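Herstead rental cottage – my walk-through checklist, 07/10/2021

Smoke alarms: OK. Tested both, and the one upstairs is loud enough to wake Arnmont!
Water heater: OK, set to 120 last time, left it alone.
Back steps: NEEDS WORK. Second tread wobbles. I put 2 screws in and it still moves, so please use the side door for now.
Bathroom fan: OK but noisy (it was noisy in December too).
Extinguisher: OK, needle in the green.
Window latches: 4 stiff ones, oiled, all close now.

Wall hangings: I go around and tug on every one, and I'm fussy about it – a guest bumps a frame and down it comes. Anything over a bed gets two hooks in my book. For a landscape in a thin dark frame on a plain taupe wall, like this one with the misty trees, I check the wire and the hook too. Next round is in 24 weeks.

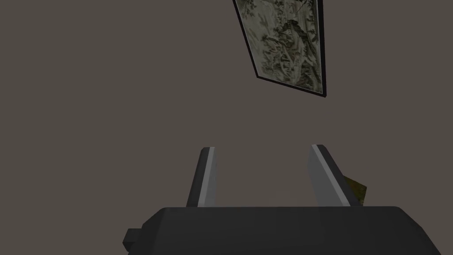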